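Old Dell tower, strip or rebuild?

drindden_dave
Got an old Dell tower on its side on the bench, CPU's already out. Want to keep the case and board going as a backup box in the garage. Blue caddies for the drives. Pics

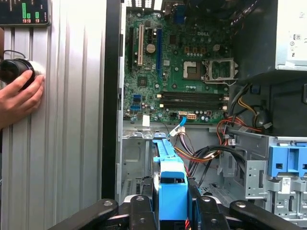
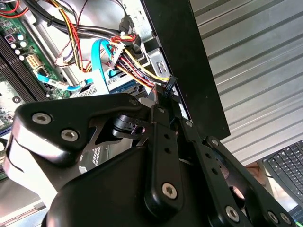
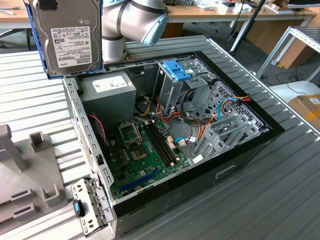 Anyway budget is $30, maybe a bit more if the missus doesnt look. Is it worth chasing a CPU or do I just pull the drives and bin the rest?

ncondori
Bin it – well, e-waste, not the red bin. PCI slot on a board tells you its age. You'll spend more on power in a year than a little NAS costs.

asto5
Disagree. Second hand chips for these are dirt cheap, got mine for $9 posted. Check the socket pins with a torch before you buy anything. And cap the socket if its sitting in a garage!!

ncondori
$9 chip plus paste plus RAM plus a cooler. Adds up mate

drindden_dave
Got a cooler. RAM I'd have to dig for

F. Villanueva
Whatever you do run a full SMART test on any used drive first. And label your cables, those SATA leads all look the same colour after 5 minutes

asto5
And new coin cell while your in there

drindden_dave
Ok will look at the pins Tuesday arvo and report back. Keeping the caddies either way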